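Zarilport Open Water Swim: I Signed Up For The Long One

14/06/2024

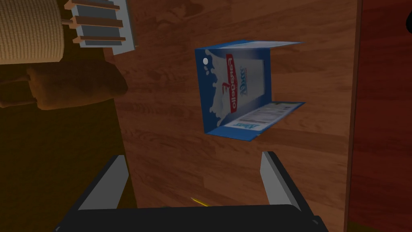 So the Zarilport swim is back, and this year they've added a 3,000 meter course to go with the usual 2,000! I put my name down for the long one in April, when the race felt a comfortable distance away and I was feeling very brave. Training has gone okay – I've managed most of my lake swims, skipped more bike rides than I'd like, and eaten everything in the house. My kitchen table has seen a lot of race planning lately, and right now there's a blue-and-white milk carton lying opened out flat on the wood, where my start list ought to be. I'll get to it.

Anyway, the news. Theda Janssen, the race director, told me that more than 30 people had already entered the 3,000, and she only expected a handful. Both courses start from the beach at Pladden and go counterclockwise around the buoys (breathe left if you can, the sun is brutal on the other side). The 2,000 turns at Bellamy Point, and the rest of us keep going to the Villis dock before we head home.

Wetsuits are optional in both races. I'm wearing mine, because I get cold just looking at that lake, and I'm practicing getting out of it without falling over in front of people. Check-in is at the boathouse, and you have to pick up your own cap and timing chip – no sending your husband, I asked.

Entries are still open for both distances. Come swim, and if you see someone zigzagging way off to the right of the buoys, yell at me!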